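Notes for the talk "Sell-on clauses and the small club"
Igor Gajdoš, supporters' evening, Cerkham, 2/9/23

Slide 1. Start slowly, people will still be finding chairs. Thank Ľubomír Machala for the invitation. Say that I follow Julldale for many years and I am not neutral.

Slide 2. What is a sell-on clause? A small club sells a young player and keeps a right to part of the next fee. Ask the room who has heard of it. Explain the difference between a share of the whole fee and a share of the profit only. Write both on the board. Go slowly, people mix them up.

Slide 3. The Zacharopoulos case. Julldale sold him to Oten for 3,000, with 33 percent of any future profit. It was January, the roof needed money and the board wanted to finish quickly. I was against the sale then. Today I think the fee was poor but the clause was good.

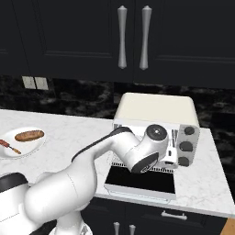 Toaster oven on a marble countertop.

Slide 4. Why the bigger club agrees. It pays less today and accepts to pay more later, if there is a later. Many players never move again for money, and then the clause is worth nothing. Say this clearly – I do not want people to go home and think it is free cash.

Slide 5. The buy-out. Oten offered 4,000 to cancel the clause. Julldale said no. Pause here and let people react. Somebody will ask if the manager knew about the offer. I do not know, and I should say so.
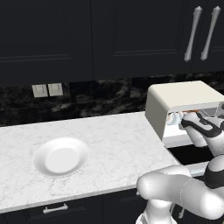 Dark cupboards above the kitchen counter.

Slide 6. The player. He made 81 appearances for us and he learned about the offer from a newspaper. Read his short letter to the fans, second paragraph only. Do not read the part about the coach.

Slide 7. What I would ask from the board: publish which clauses exist, even without the amounts. If time is short, skip the table and go to questions.

Questions I expect: loans, swap deals, what happens when a contract runs out (no fee, so no share). Repeat each question loudly for the back rows.

Related talks
Loan players: who pays the wages?
Reading your club's accounts
The January window in the lower leagues

4 comments | 11 shares
Back to top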